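Ticket: Plovine sync stops overnight, says "up to date" when it isn't
Opened: Sep 25, 2024
Raised by: Naledi Botha
Product: Plovine desktop, backing up to a Larelar home drive
Status: Open (reopened by customer)

I'm reopening this. It was marked as solved after I was told to restart the program, and I had already said in my first message that I'd restarted it. I have now done so again and I am no better off.

The problem, once more. The backup runs in the evening and gets most of the way through. At some point in the night it stops. In the morning the little icon is green and says "up to date", but the newest folders on the drive are either empty or missing. If I press "check now" it thinks for a moment and says "up to date" again. I would rather have a red icon and the truth. 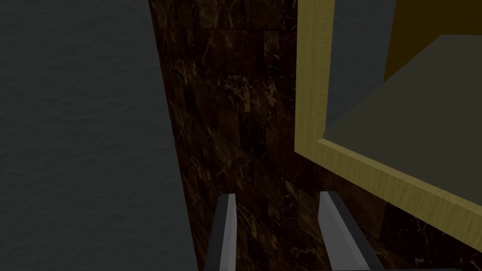 Attachment 1: dark grey textured surface on the left, dark brown beside it

What I've tried, so that I'm not asked to try it again:

Restarted the computer, the drive and the router, in that order and then in the reverse order. No change.

Swapped the network cable. I didn't expect this to help and it didn't.

Turned off sleep mode on the computer. Your help page says this "resolves most overnight issues". Mine carried on stopping.

Checked the space. The drive has 512 GB free, so please don't sell me a bigger one.

Rang Yadav, who supply the broadband. They said the line was fine. They always say the line is fine, but the drive is in the same room as the computer and I can't see what the broadband has to do with it.

Reply from Plovine support:
Thank you for your patience. Could you please confirm your version and try removing and adding the backup folder again? This refreshes the file list and can take up to 30 minutes.

Naledi Botha:
Version 4, as it says on the form I had to fill in before I was allowed to write to you. I removed the folder and added it back. It copied everything from scratch, which took all evening, and in the morning it had stopped again with a green icon.
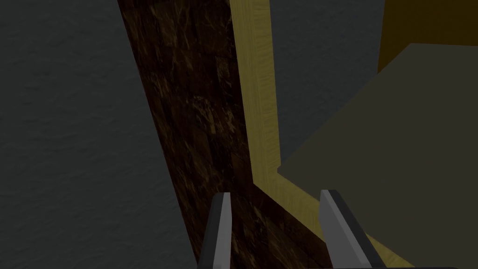
I then went through the log myself, though I don't pretend to follow all of it. The last line each night is "session renewed", and after that nothing until I wake the screen. It has done this three nights running. To me that looks as if the program logs itself back in to the drive and then forgets it had a job to finish. I may be wrong, but it fits better than the cable.

The same drive is used by my old laptop, which has Orkon on it, and that gets through the night without trouble. I mention it in case somebody is about to tell me the drive is faulty.

Reply from Plovine support:
Thank you, this is helpful. We have passed the log to our technical team. There were some changes to how sessions are renewed in the last update. A fix is planned for December. In the meantime, you can set the backup to run during the day.

Naledi Botha:
I've moved it to the daytime and today's copy finished. I opened some of the files on the drive to make sure, as I don't trust the icon - one good day isn't proof of much either. Please leave this open until the fix is out and I've had a week of nights with it. And please ask whoever looks after the green icon what it is supposed to be checking.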